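¿Pinza paralela de serie o dedos blandos para manipular cables en una celda de dos brazos?

Preguntado por Rhun Gethin en Manipulación y pinzas
Visto 3534 veces

Tengo dos brazos pequeños montados en una estructura de perfil de aluminio, con las pinzas paralelas negras que traían puestas. Para cubos y cajitas van de maravilla, como todo en esta vida va de maravilla con cubos y cajitas. El problema empieza con los cables de red y de corriente: la tarea es coger el conector, orientarlo y acercarlo a un aparato plano que está al fondo de la mesa.

De 54 intentos con el cable Ethernet me salieron bien 19. Con el de alimentación dejé de apuntar por respeto a mí mismo.
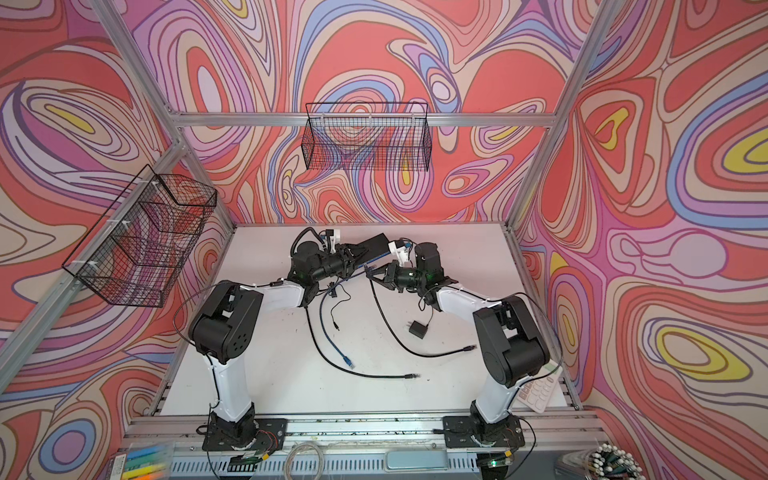 Dridstead, octubre de 2021

Dudo entre tres cosas: dejar las pinzas y forrar las mordazas con algo que agarre, comprar los dedos blandos de Zollo (que cuestan como si vinieran con un señor dentro) o cambiar de controlador, porque mi compañero Jenkins jura que la culpa es del control de posición y que con control de fuerza se arregla todo. Jenkins también jura que su coche no gasta aceite.

Otra duda, ya puestos: las paredes llevan un estampado de remolinos en coral, lila y amarillo, para ver cuánto sufre la visión con un fondo así. ¿Comparo pinzas con ese fondo o lo quito hasta tener un ganador?

Catrin Prydderch

Probé los dos tipos en Brostlow el invierno pasado, también con dos brazos enfrentados. Los dedos blandos perdonan mucho el error de posición al agarrar, y ahí te enamoras. Luego hay que girar el conector, el dedo se dobla, el cable tira hacia su lado y ya no sabes dónde apunta la clavija. Para llevar un cable de un sitio a otro, blandos. Para encarar un conector, mordaza rígida con una ranura en V y una capa fina de goma.

Yo haría esto antes de gastar un euro:

Imprime un par de dedos con ranura vertical y monta solo uno, en el brazo que lleva el conector. El otro que sujete el cable unos centímetros por detrás con la mordaza plana.
Repite tus 54 intentos con las mismas posiciones de salida. Márcalas en la mesa con cinta, que «más o menos ahí» no es una coordenada.
Apunta por separado los fallos de agarre y los de orientación. Si casi todos son del segundo tipo, los dedos de Zollo no te van a salvar.

Lo del fondo: cambia una sola cosa cada vez. Tapa las paredes con cartulina lisa, compara las pinzas y devuelve luego la psicodelia. Y despeja la mesa — una calculadora a un lado no molesta hasta que el codo del brazo derecho decide hacer la declaración de la renta.

Sobre Jenkins: algo de razón tiene, pero el control de fuerza sirve cuando la clavija ya toca el puerto. Si llega torcida, la empujará torcida con muchísima delicadeza.

DedoDeGoma33

compra los blandos y no le des mas vueltas, yo los tengo para fruta y genial. con cables no he probado

Rhun Gethin

Gracias, Catrin. Dedos en V imprimiéndose. He separado los fallos del vídeo que tenía y la mayoría son de orientación, así que Zollo tendrá que esperar a diciembre, cuando hay presupuesto nuevo. A Jenkins le he leído tu último párrafo en voz alta y ha salido a mirar el aceite.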